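Mangubat Guest Services Pilot
Progress report, Sat 23 May
Prepared by Sunil Mondal

Equipment spending is on plan for this period. The two-arm unit leased from Virketby is on site and working in the guest bathrooms. The lease covers the base, both arms and one set of grippers. Spare gripper fingers are not covered, and we have ordered two sets at $800 in total from the consumables line.

Work so far has been on towels, wastebaskets and doors. Towels take up most of the hours. Narrow rooms limit how far the base can turn, and this affects what we buy next.
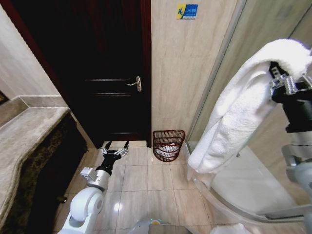
We had budgeted for a wider base from Drorar in the second half of the year. I recommend dropping it. It needs 30 inches of clear floor on each side to turn, and most of our bathrooms do not have that. The money would be better spent on a second battery pack and a charging dock. Buvau has quoted $800 for the dock, with delivery in 60 days. We are still waiting for their price on the battery.

Two items are open. The lease renewal has to be signed in June, and Virketby wants to know by then if we are adding a second unit. I would hold off until we have a full month of hours on the first one. We also need a line for towels and liners used in practice runs, which are now charged to housekeeping.

No additional funds are requested at this time. A revised equipment schedule will follow once the battery quote is in.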